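Clearing the long table, a thread

By Angus Cosgrove
Nov 17, 2020

1/ Taking on the long table in the workroom today. Everything that isn't work gets sorted or thrown out. First up is the lemon drink bottle. 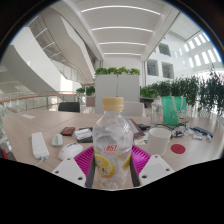
Lemon slices on the bottle, power strip and two mice still on the table.

2/ Rule for bottles: cap off, rinse, cap back on, into the bag by the door. Brigitta takes the bag down when it's full. Please don't start a second bag.

3/ Two mice. The small gray-green one works fine with my laptop. The bigger white one is Pirmin's, I think. Pirmin, if you want it, it's in the top drawer with your name on a piece of tape.

4/ The power strip stays, but not where it is on the table. I'm moving it to the back edge and running the cord down behind the leg. Gertraud asked for this in March and she was right.

5/ Small box with the red panel goes on the shelf. I'm not opening other people's boxes. If it's still there in 2 weeks I'll ask again.

6/ Crumpled white paper or packet, whatever it is — trash, unless someone speaks up before lunch.

7/ Wiped the table with a damp cloth and a drop of dish soap. No spray on this tabletop, it leaves streaks. The seams between the panels hold crumbs, so I went along them with an old toothbrush.

8/ Took me 5 songs, start to finish. The shelf is worse. Doing that one another day.

9/ Pirmin says the white mouse isn't his. It's still in the drawer — tape's off.

Last updated: Nov 17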